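Workatden季節ディスプレイ・ブース 中間報告

ティアニー基金 担当 グローニャ・ブロフィ(Gráinne Brophy)様

2020年10月8日

こんにちは、ヌーラ・オ・リアンです。いつも温かく見守っていただき、ありがとうございます!4月にお約束した「小さなクリスマスのブース」、ようやく報告らしい報告ができるところまで来ました。堅い書式は苦手なので、今回もおしゃべり調で失礼します。

まずは飾りつけの途中の様子からどうぞ。
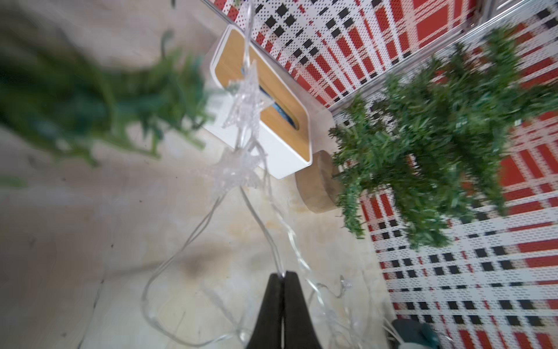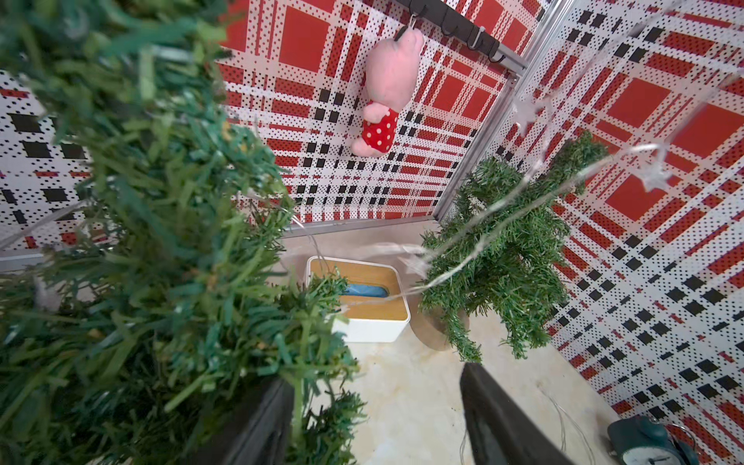
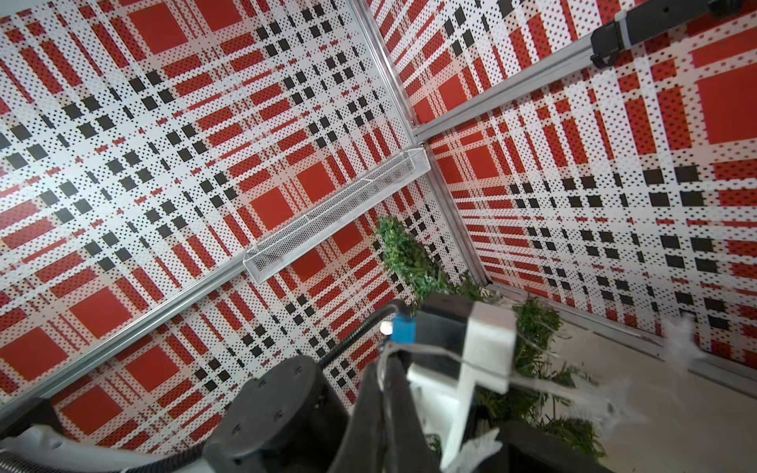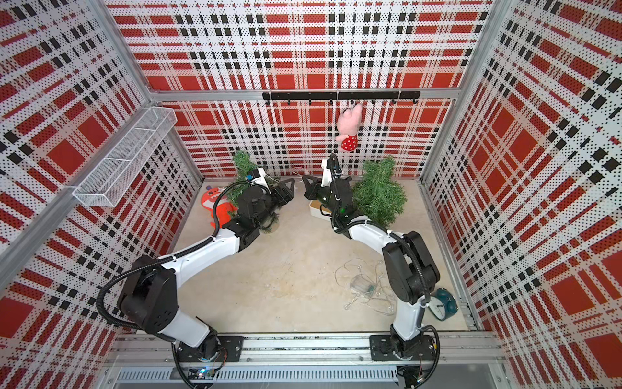

さて、いちばん悩んだ壁の話からです。最初は無地の白で進めるつもりだったのですが、リアム(McGrath)が「それじゃ冬の感じが出ないよ」と言い張りまして、結局、赤と白と黒のチェック柄になりました。私は正直ちょっと派手かなと心配していたんです。でも緑のツリーを置いてみたら、色がぱっと引き立って、すっかり気に入ってしまいました(リアムには悔しいのでまだ言っていません)。柄の上に小さな点が規則正しく並ぶので、近くで見るとまた少し印象が違います。

骨組みは銀色のアルミです。角の金具については、前回の報告で「まだ仮止め」と書きましたが、ダラ・ヘネシーが全部締め直してくれました。横に渡した部分には黒いフックの列を付けてあって、今のところの住人はピンクのぶたのぬいぐるみ一匹だけ。赤地に白い水玉の服がチェックの壁とけんかするかと思いきや、なかなかなじんでいますよね。残りのフックに何を掛けるかは、まだ決めていません。手袋、小さな靴下、リボンなど案はいろいろ出ていて、私は手袋派です。

白いワイヤーのかごは、ご相談どおり細長いものにしました。来場した子どもたちが書いたカードをここに入れてもらう予定です。Ultskaに紙のカードを300枚注文してあり、今月中に届くはずです。届いたら見本を2枚お送りしますね。

困っているのは電飾です!透明のコードに星形の飾りが付いたもので、きれいなのですが、とにかく絡まります。ツリーに巻くか、後ろの壁に沿わせるか、フィヌーラ・フェランと何度も置き直していて、まだ結論が出ていません。フィヌーラは壁、私はツリーに巻きたい。コードが目立ちにくいのは助かるものの、ほどくときには逆にどこがどこだか見えなくて泣かされます。次に買うなら短いものを何本かに分けたほうが扱いやすそうです。

それから、木のふたの付いた白いティッシュ箱。展示品かとダラに聞かれましたが、はい、置いておくつもりです。冬の部屋の雰囲気を出したかったのと、鼻をかみたい子がきっと来るからです。ふたの木の色がツリーの台と近いので、並べても落ち着いて見えます。恐竜のぬいぐるみについては意見が割れています。オレンジがかった赤で目立つし、子どもには間違いなく受けるのですが、クリスマスと関係あるのかと言われると返す言葉がありません。グローニャさんのご意見もぜひ聞かせてください。

予算のほうは、壁と骨組みまでは見積もりの範囲に収まっています。はみ出しそうなのは運搬費です。Wurntonの会場までは思ったより距離があって、組んだまま運ぶなら大きい車が必要になります。ばらして運べば安く済むのですが、ダラが締め直した金具をまた外すことになるので、本人がかなり渋い顔をしています。両方の見積もりを取っているところなので、そろったら表にしてお送りします。

残っている作業を書いておきます。

電飾の位置を決めて固定する
床の汚れを拭く(台の上に細かいしみが少しあります)
松の小枝の置き場所を決める
フックに掛ける小物を選ぶ
カードの説明書きを作る(文案はフィヌーラ)

開場の10日前には会場で一度組んでみたいと思っています。もしご都合が合えば、そのときにのぞきに来てください。お茶とビスケットくらいはご用意します。運搬の件だけは早めにお返事をいただけると、とても助かります。

ヌーラ・オ・リアン(Nuala Ó Riain)
Workatden 展示担当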